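4. Preparing the room and the first connection

Please read this section before you connect the Inar room humidifier to the power. The first set-up takes 12 minutes if the tank is already clean.

4.1 Choosing the place

1. Put the unit on a flat and hard floor. Do not put it on carpet.
2. Keep a distance of 7 inches from the wall on all sides.
3. Turn the mist outlet to the open side of the room - never to curtains, books or a person who is sitting.

Note: If two people share the room, ask both of them where they feel dry air. The best place is often different from the first idea.

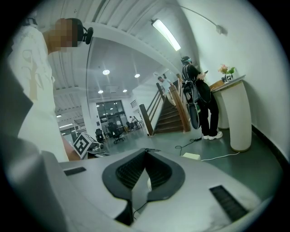

Person wearing a headset and a loose white shirt.

4.2 Filling the tank

4. Lift the tank with two hands and turn it over.
5. Open the cap to the left and fill with cold tap water up to the line.
6. Close the cap until it stops. Wait one minute and check that no drops come out.

Caution: Do not add oil, perfume or vinegar to the tank. The seal becomes soft and the guarantee is lost.

4.3 Power

7. Dry your hands, then insert the plug completely.
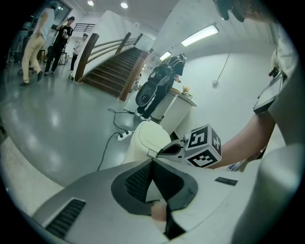 8. Hold the round button until the lamp is green. When the lamp is orange, the tank does not sit correctly - lift it and put it back.
9. Select level 1 for the first night. Higher levels are for rooms over 195 square feet.

Caution: Pull the plug before you move the unit, also for a short distance. Water can run from the tray into the base.

Note: In January, when the heating is on all day, the tank needs water more often. This is normal and it is not a fault of the seal.

For cleaning of the tray, see section 7. Questions about spare caps go to Lihua Jiang at the Pristitz service desk.

Text revised 24 Oct 2026, S. Farooqui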